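Spent the afternoon at the Tunstall open day in June. Notes on the bin picking demo follow, mostly for people who asked about clearances.

Setup: KUKA arm, two-finger gripper, gray bin with sloped walls, wooden blocks in two colors. The planner is Brakura, written in house. Darren Stockdale ran the cell and took questions between runs.

Task is plain. Pick a block, place it outside, repeat until the bin is clear. Blocks go in by hand with no attempt to spread them out.
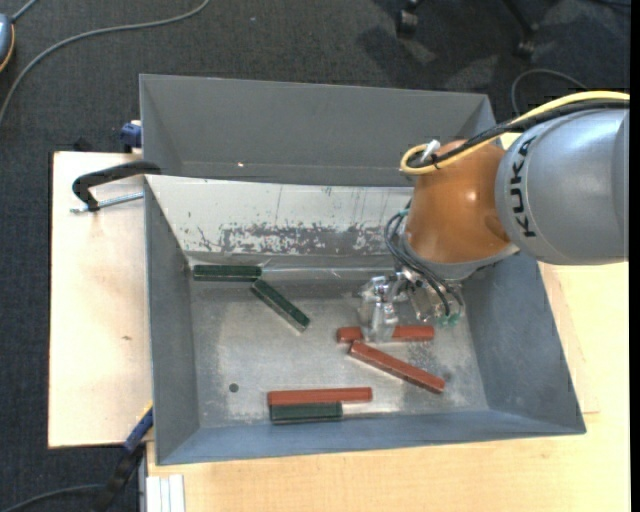
Darren's log for the month: 2,097 pick attempts, 273 failed. Most failures were blocks lying flat against a wall, where a finger has no room to get down beside the part.

Second cause is stacked pairs. The planner sees one tall object, closes on both, and the lower one slips during the lift. They now cap the grasp depth. Cycle time went up and drops went down. No figures on that yet.

I asked about wall contact. The force limit stops the arm, it backs off 12 mm and tries a new approach angle. Two retries, then it moves to another block.

Elsie Ellwood from Pemlow asked whether any of this carries over to shiny parts. Answer: not tested. Wood is easy on the depth sensor and they know it.

Software questions took up the rest of the session. Grasp candidates are capped at 32 per scan. Raising the cap slowed planning and gave no better picks.

Delitz has the next slot at 3 p.m., on conveyor tracking. Will post notes if I get a seat.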